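Ticket: Tivau grasp policy picks the wrong item when the prompt says "the long one"
Status: open, retraining under way
Opened: June 18, 2023 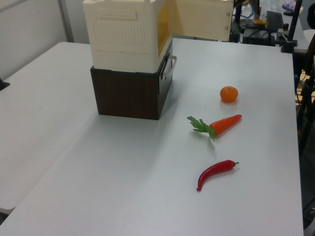 Start layout for the food set: tangerine at the back, carrot in the middle, chili pepper in front, box unit on the left.

Okay, so I've been chasing this one all week and I want to get it written down before I forget which run was which! Short version: Tivau does great with plain names ("pick up the carrot") and falls apart with descriptions ("pick up the long one", "the one with leaves"). We trained it on 400 demos from the May batch, and I really expected the descriptions to come along for free. They did not.

What I tried first was the camera, which is always my first guess (sorry, camera). I reran the Matos calibration, same result. Then I shuffled the layout, and that got interesting. With the pepper in front, "the long one" goes to the pepper. With the carrot in front, it goes to the carrot. Put the tangerine in front and it goes for the tangerine, a perfectly round tangerine!! So I think it ignores the description and grabs whatever is nearest to the front edge.

I went back through the demo labels and found that only 6 of the 400 had anything besides a plain name in them, and 2 of those had a typo. No wonder.

Update: I used Golus to reword the labels (no new demos, same arm motions, just several ways of saying each thing) and kicked off training again. I also fixed the sampler so the front item isn't the target so often. In the old batch it was the target way too much, probably my fault for always setting up the easy reach first.

Still to check:
- whether the reworded labels hurt the plain-name runs
- "put it in the box", which I haven't touched yet, and I bet the brown box and the cream container on top of it will get mixed up
- the same test on the Dradetti checkpoint, so we know if this is a data thing or a model thing

If you rerun any of this, please save the layout with the log. I have a pile of runs where I can't tell which item was in front, and they're useless for this. Leaving the ticket open until the new checkpoint is done.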